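OK I have been saving this up all week. A thread on wood grain, and why I now stare at every table I sit down at. Make some tea!

Started in November in a cafe in Irngate. I was waiting on a grilled cheese and noticed the counter had the exact same knot in it twice, one by the register and one down by the napkins. Same little tail on it and everything. I got up and checked. It was a print!

I'd always figured fake wood was kind of a sad thing. Then I went down the rabbit hole and no, somebody picked that board. Somebody went through a stack of real planks, found one they liked, scanned it and cleaned it up so it could repeat across a whole countertop. That's a job and I want it.

Quick basics, because I had these muddled for years. Growth rings are the circles you see on a stump. Grain lines on a board are those same rings, sliced the long way. Everything you love about a tabletop comes down to the angle of the saw.

Cut straight toward the middle of the log and you get tight, even stripes. That's quartersawn. Very calm, very tidy. Slice off the side of the log instead and the rings come through as arches and peaks. That's flat sawn, and people call those peaks cathedrals, which I think is just lovely.
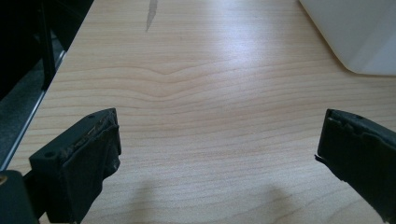 My favorite boards are the ones that can't make up their mind. You get long quiet lines going along and then something pushes them off course for a bit. The pale top here does it near the middle, where the lines ripple up into one soft arch and then settle flat again toward the sides. And it's a laminate! I'd have that pattern on every surface in my house.

In a real tree a wobble like that can come from all sorts of things. A branch starting nearby, an old injury, a trunk that leaned and had to correct itself. The tree just grows around whatever it is and keeps going.

Next stop was the lumber yard at Rirnport, where I spent 2 hours and bought 9 sample offcuts. Ash, maple, beech, birch, a couple of oaks, and some mystery pieces from the bargain bin. They're lined up on my windowsill and I keep rearranging them – pale to dark, then calm to wild, then back.

Ash is the surprise winner. I'd never given it a thought before and now I think it might be the best looking wood there is. Big bold lines on a light background. Maple is much quieter until you tilt it, and then the figured ones sort of shimmer. I gasped in the store.

Tip if you want to try this at home: look across the surface from low down, with a window off to one side. Move your head around until the shine slides out of the way. You'll see lines you never noticed from your chair.

And check the edges! On solid wood the lines from the top carry on down the end of the board. On a print they usually stop dead at the corner, or there's a strip of something else stuck on.

I've also been reading an old pattern catalog from a company called Lellititz, 13 pages of nothing but printed oak. One of them is named Amaral and it has a swirl in the corner that looks like a sleeping cat. I've shown it to everyone I know.

Anyway, go look at your kitchen table and tell me what you've got. Stripes, arches, a knot with a face in it, I want all of them. Beech people especially, I have questions about the little flecks.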